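Fovard puts the cheese trolley back on the dining room floor, this time with a fridge in it

HOLROYD, 22nd June — Fovard, the family-owned maker of commercial refrigeration, today released the Drurnen, a chilled cheese trolley for restaurants, hotels and any function centre that still believes in a third course.

The cheese trolley has had a rough few decades. Once it was wheeled out by a man in a waistcoat who knew the name of the goat. Then the health inspectors took an interest, the waistcoat retired, and cheese moved to a slate in the kitchen, where it is now served either fridge-cold or, on busy Saturdays, in a condition best described as mobile.

Fovard's view is that the trolley itself was never the problem. Cheese wants to be cool, a little humid and left alone. Dining rooms are warm, dry and full of people waving their arms. The Drurnen keeps the two apart with a curved glass dome, a shelf held at serving temperature, and a lower drawer that runs several degrees colder for whatever didn't sell at lunch.

"We looked at what was on the market and it was mostly furniture," said Lingyun Luo, head of product at Fovard. "Lovely furniture, some of it. You could put a very nice lamp on it. But after a couple of hours the brie had left the board and was making its own way to table six."

The Drurnen runs from a rechargeable battery pack during service and plugs into an ordinary wall socket overnight. The compressor sits low between the wheels, which keeps the trolley steady on carpet and stops it humming at people's ears. Fovard's engineers spent most of May on the hum. The early prototype was cold, handsome and sounded like a bus waiting at the lights.

Staff work from one side and guests look in from the other. The dome lifts with one hand, leaving the other free for the knife, and closes slowly enough that fingers have a fair chance. Shelves and drawer liners come out without tools and go through a standard commercial dishwasher. The cutting board is maple, reversible, and will eventually need replacing, as boards do. 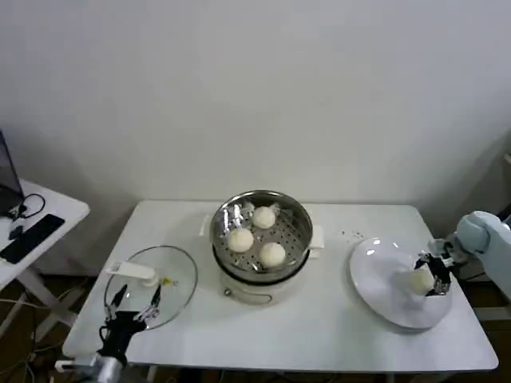 Width was the other argument. The standard model measures 600 mm across and the banquet model 1000 mm, and both were sized after a tour of dining rooms whose owners had assured Fovard there was plenty of space between tables. There was not. The narrower trolley will pass between two occupied chairs provided one of the occupants is willing to breathe in.

The first Drurnen to see paying customers has been working at the Ollel Hotel, a 43-room property that opened in 1912 and has changed its carpet since, though opinions differ on how often. Restaurant manager Hyun-seo Ok agreed to the trial on condition that Fovard also supplied someone to get the thing up the front steps.

"I expected it to be a gimmick," said Ok. "Our regulars expected it to be the dessert trolley and were quite short with us for a week. Now they ask for it. One gentleman has started skipping his entrée to leave room, and the chef is taking that as well as you'd imagine."

Ok added that the waitstaff had needed some training, chiefly in corners.

The Drurnen comes in three finishes: walnut, brushed steel and a deep green that Fovard calls Bottle and its own sales team calls "the green one". Handles are brass-coloured as standard. Custom colours can be ordered, and Fovard will match a paint sample within reason. It has declined one request so far and would prefer not to discuss it.

Both models are covered by a two-year warranty on parts and labour, including the wheels. The warranty does not extend to the cheese.

Orders are open now through Fovard dealers, with the standard model shipping first and the banquet model to follow in spring. Dining rooms wanting to see one before committing can book a visit to the Holroyd showroom, where a trolley is stocked and running on weekdays. Visitors are asked to leave some of the blue.

About Fovard

Fovard designs and builds refrigerated cabinets, counters and display units for the hospitality trade from its factory in Holroyd. It does not make lamps.

Media enquiries: Fovard press office, Holroyd. Product photographs, dimension drawings and a full specification sheet for both Drurnen models are available on request.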